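손으로 가르치는 로봇, 누벰의 데이터 수집실을 찾아서
2019년 11월 18일

누벰(Nuvcombe)은 로봇에게 물건 다루는 법을 학습시키는 회사다. 수집팀은 지난 2월에 꾸려졌다. 팀을 맡고 있는 책임자를 작업실에서 만났다.

그가 먼저 꺼낸 이야기는 집게였다. 작업자가 손에 쥐고 쓰는 도구로, 사람이 물건을 집고 옮기는 동안 그 움직임이 그대로 기록된다. "처음에는 로봇팔을 원격으로 조종해서 모았습니다. 느렸어요. 조종이 서툴면 서툰 동작이 그대로 남고요. 손에 들고 하면 하루에 129건까지 나옵니다."

한 건은 동작 하나를 시작부터 끝까지 담은 기록이다. 요즘은 마커처럼 가늘고 둥근 물건을 주로 다룬다. 상자보다 까다롭다고 한다.

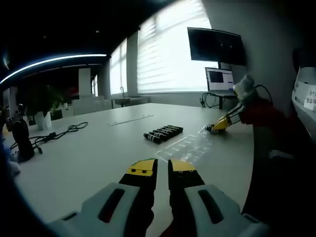

"굴러가니까요. 집는 각도가 조금만 틀어져도 빠집니다. 그래서 놓는 방향과 간격을 매번 바꿉니다. 똑같이 놓고 백 번 찍으면 모델은 그 자리만 외워요."

작업은 두 사람이 한 조로 한다. 한 명이 집게를 잡고, 다른 한 명은 물건을 다시 놓고 기록 상태를 본다. 역할은 중간에 바꾼다. 손목이 아프기도 하고, 한 사람의 버릇만 쌓이는 것도 막아야 한다.

실패한 동작을 버리느냐고 물었다. "놓쳤다가 다시 집은 건 남깁니다. 로봇도 놓칠 테니까 다시 집는 법을 배워야죠. 기록이 끊긴 건 버립니다. 어제는 13건 버렸습니다."

모은 자료는 사내 도구인 레니코(Lenico)로 옮겨 검수한다. 시작과 끝을 표시하고 동작마다 짧은 설명을 붙이는 일인데, 수집보다 시간이 더 걸린다. 자동으로 처리해 보려던 시도는 두 번 있었고, 두 번 다 사람이 다시 봐야 했다.

다음 과제는 뚜껑을 여닫는 동작이다. 일정은 아직 정하지 않았다. "지금 것부터 끝내야 합니다. 마커를 컵에 꽂는 것도 아직 마음에 안 들어요."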